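How to Set Up and Look After a Small Shoe Rack

Posted 3/2/20 by Songül Erdem

If your front door opens onto a heap of shoes, you have my full sympathy, because mine did for years. We are a household that kicks things off and keeps walking, and by October, when the boots come out as well, it took some nerve to carry groceries down our hallway. What finally sorted us out was a little slatted wood rack, the kind with a flat top and open sides that you can pick up with one hand. My neighbor Aslı Demirtaş talked me into it, and I have been passing the favor along ever since (whether people ask for it or not, my sister would add).

Before you start, gather these:
A dry cotton cloth and a second one, slightly damp
A soft brush, such as an old nail brush
A small piece of fine sandpaper
Four stick-on felt pads
A screwdriver or hex key to fit your rack

Step 1. Pick the spot
Stand where you naturally take your shoes off and look down. That is where the rack goes, even if a corner further along would look prettier. Our first try was in the coat closet at Gökçe, my parents' old house, and I can tell you that not one pair ever made it past the door. Leave enough room for the door to swing, and keep the rack clear of any radiator — wood that bakes all winter will dry out and start to creak.

Step 2. Tighten and level
Turn the rack over on a towel and snug up every screw, going back and forth between opposite corners so nothing gets pulled crooked. Don't lean on the screwdriver too hard, as small wood racks strip easily. Set it upright and press on each corner in turn. If it rocks, a felt pad under the short leg usually takes care of it, and you may as well put pads under the other three while you're down there.

Step 3. Smooth the edges
Run your hand lightly along the rims and the strips. Anywhere that catches your skin will catch a lace or a knit upper too. A few gentle strokes with the sandpaper, always along the grain, and then wipe away the dust with the dry cloth.

Step 4. Put the everyday pair where it's easy
Brush the soles off over the trash first and let anything wet dry on a mat before it goes near the wood. Then set the shoes down as a pair, side by side, so you can scoop up both at once on your way out. White sneakers do nicely on a middle shelf, with a tier over them to keep the dust off.
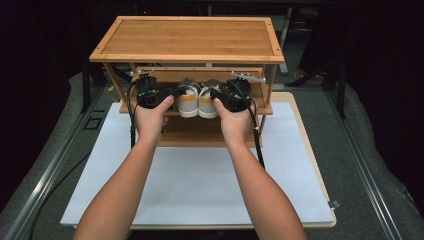
Can I put wet shoes straight onto a bamboo rack?
It's best to wait until they have stopped dripping, and to wipe up any water that does land on the shelf, as standing water can stain the finish and raise the grain.

Step 5. Use the top for whatever you're wearing this week
The top is the easiest place to reach, so I give it to the pair that goes out most. A raised rim is a real help on that level, particularly with children who park their shoes at speed! If you like to keep keys or mail up there, choose a small tray and let the shoes have the shelf underneath. Try to leave one shelf free if you can spare it. Guests always seem to arrive with shoes of their own, and it's so nice to have somewhere to point them.
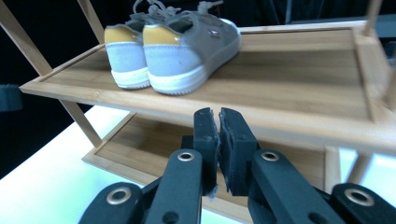
Sneakers side by side on the top shelf, with the lower one free.

Step 6. Keep it going
Every couple of weeks, lift everything off, brush the grit out from along the rims, and go over the shelves with the damp cloth and then the dry one. Check the screws again when the seasons change. And if a pair hasn't moved since the last time you cleaned, it can probably go and live in a closet.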